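Chapter 4
Who Holds the Bridge? Civil Defense in Small Countries

I have to admit that I came to this subject backward. I was a graduate student with a bad map and a worse coat, and I'd gone to Vilness to read old harbor records. On my first Sunday there the sirens went off at noon and I dropped my lunch. The woman at the next table kept eating. It was the monthly test, she told me, and did I want a napkin?

I've been thinking about that napkin ever since. How does a town get so used to the idea of an attack that the siren becomes a kind of clock? And is that a good thing — does it mean people are ready, or have they stopped listening?

In the last chapter we looked at standing armies: who pays for them, who serves, and what they cost a country in peacetime. This chapter is about everybody else. By civil defense I mean the plans a government makes for people who aren't soldiers (shelters, food stores, warning systems, fire crews, evacuation routes) and also the plans those people make for themselves when they don't trust the official ones. The two overlap a lot less than you'd hope!

We'll spend most of our time on the Vurkari valley, where the records are unusually good. The district had 355 registered shelters on paper. When Manouchehr Nouri went through the inspection books, he found that nearly 300 had a door that locked and a working water tap, and the rest were on the list mostly because taking them off meant filling in a form. One of them was a cheese cellar. I love those inspection books, and you'll find two pages of them at the back of this chapter with my notes.

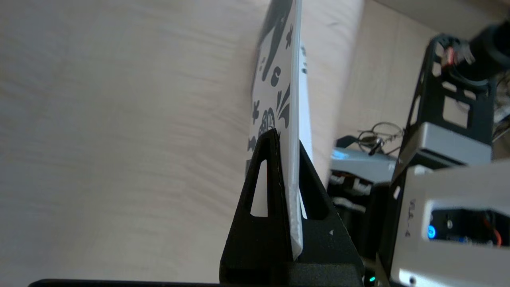
Jelle Van den Broek wrote to me after reading an early draft that I was being too hard on the shelter lists, and that a bad list still tells people somebody has thought about them. I've gone back and forth on this. A family that walks to a locked cellar in the dark may feel differently, but the point about trust is a fair one, and we'll come back to it when we get to the De Bruijn report and the 700 households it followed.

Before you read on, find out where your own town would send you. Don't look it up yet — ask three people and write down what they say.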